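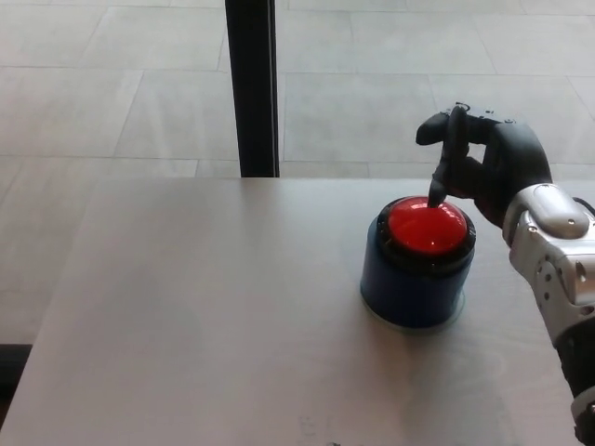

Ticket: Button press episodes saved with no press event
Project: Hadgu
Status: Open, workaround in place
Priority: Medium

Opened Sun 30 May

Hi all, me again. I've been collecting button presses for the Hadgu set all weekend and the labels are coming out weird. The arm does its thing, the finger goes down on the red button, I hit save, and the episode lands in Flidbridge with the success flag set to false. It doesn't happen every time (that would be easier!) but often enough that I don't trust the batch. We're supposed to hand over 800 clean episodes and I'd hate to have a pile of good presses marked as failures, since the trainer just drops those without a word.

Setup is the usual one. Teleop through the glove, head camera on, recorder is Jetanell, upload goes to Flidbridge at the end of each run.

What I tried first:
Restarted Jetanell. No change.
Swapped the USB cable on the button box. No change, but the old one was pretty chewed up so I'm leaving the new one in.
Pressed the button with my own hand, over and over, with the recorder running. Every press logged. So the button is fine, I think?

Update, same day, after lunch

OK, getting somewhere. I went through the bad episodes one by one and a lot of them are off-center presses, where the fingertip comes down toward the side of the dome. When I do it by hand I naturally whack it in the middle. With the glove I come in at whatever angle the arm likes, and I guess the switch sometimes doesn't close all the way.

But that's only part of it. In 3 of the bad ones the press event is right there in the raw log, and it's still flagged false. Those all have the event landing after the episode end mark. I tap the pedal to end the run as soon as I see the finger touch, and the button message shows up late.

Update, evening

Workaround: I now hold the press, count to 2 in my head, lift, and only then tap the pedal. Ran 8 episodes like that and all of them came through flagged true. It makes each run a bit longer, and whoever trims the idle frames may grumble – sorry in advance.

I don't want to stop doing off-center presses, by the way. The Fendivel folks asked for varied contact points and it would be a pretty boring set without them. If the switch doesn't close, false is the right label and I'm happy to keep it.

Still need:
Someone with write access to relabel the late-event episodes. I put the list in the Hadgu folder under late_press.
A grace period in Jetanell after the end mark, if that's a setting. I looked and couldn't find one.

Leaving this open until the relabel is done.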